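Making the bed before anything else: a conversation with Nadhirah Lumbantobing

Nadhirah Lumbantobing has changed sheets for a living since she was nineteen. She started in the laundry of a guesthouse in Urerthorpe, moved up to the rooms, and now runs the housekeeping side of Clellcombe, a small company that looks after furnished rentals. Between short stays and monthly tenants, her team handles 61 bedrooms. I met her in the company's back office in May, at a table covered with sample swatches of cotton.

I wanted to talk about beds, and so did she. The bed is where she begins in any room, even one with dishes in the sink and clothes on the floor.

"It's the biggest flat thing you have," she said. "If the bed is a mess you've got nowhere to fold, nowhere to sort, nowhere to put your stuff while you work. So I do the sheet first. Then I've got a table."

Her order doesn't change much. The duvet gets rolled toward one end, in one long piece, and the pillows go on top of it. The fitted sheet is pulled tight and smoothed by hand from the middle out. Only then does she open the closet or touch the luggage.

"People lift the duvet off and put it on the floor," she said. "Then it's been on the floor. Roll it up and leave it on the bed. It takes two seconds and you don't have to wash it."

Fitted sheets with a printed grid are the ones she prefers for her own home, and she has talked a few friends into them. The lines show where the cloth is pulled crooked. A plain sheet will hide that until someone lies down on it and the corner pops off.

"With a grid you can see the lines go wavy," she said. "A bit wavy is fine. Nobody is going to measure it. But if they're running off at an angle, you put the wrong corner on."

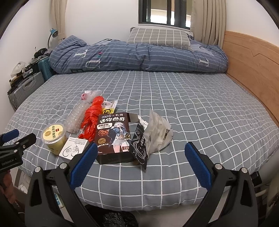
She is less strict about matching. Clellcombe rooms all get the same white set, ordered in bulk from a supplier called Pillai, but she doesn't think a home needs to look like that. A checked pillow with a lettered duvet and a striped piece from some older set is fine with her, as long as it's all clean.

"Sets break up," she said. "A pillowcase gets a stain, a sheet wears through. You don't throw out the rest. I have a cover at home that's older than my son."

We moved on to the part of the bedroom she gets asked about most, the gap between the bed and the wall. In small rooms it fills up first. Suitcases go there after a trip and stay, and after a while the tops of the suitcases turn into shelves.

Herman Hartono, who trains new staff at Clellcombe and had been listening from the next desk, said he had done it himself for most of a year. "I had two cases and I used them as a nightstand," he said. "Every time I traveled I had to move everything off. I'd put it all on the bed, pack, and then put it all back when I came home."

Lumbantobing doesn't object to keeping luggage beside a bed. Many of the monthly tenants have no other place for it. She asks only that the cases stand in a single row, with the one used most often closest to the foot of the bed, and that anything loose on top goes into one box or bag with a lid.

"Plastic bags are the worst," she said. "You think it's empty and there's a charger in it. Or a receipt you needed. Check it, then flatten it or toss it."

Lamps are her other complaint. A desk lamp on a bendy neck is useful by a bed, but she wants it on something that won't roll, and kept clear of the curtain. She ties curtains back or tucks them behind the headboard side while she works, then lets them fall again at the end. If a curtain drops behind the duvet, she leaves it until the bed is made.

I asked how long a bedroom should take. For a rental with nobody in it, her staff are given a set time, which she would rather not have printed. At home she thinks the question is the wrong one.

"Do the bed and stop if you're tired," she said. "The room is already better. Do the side of the bed tomorrow."

What about the small things that get dumped on the sheet while you're sorting? She gives them a corner near the foot and doesn't let them spread past it. When the duvet is ready to unroll, everything in the corner has to have gone somewhere.

"That's the only rule I hold my kids to," she said. "You can't pull the blanket over it."

Hartono said his own had been caught doing exactly that the week before, with a set of markers. The sheet is now a rag for cleaning the car.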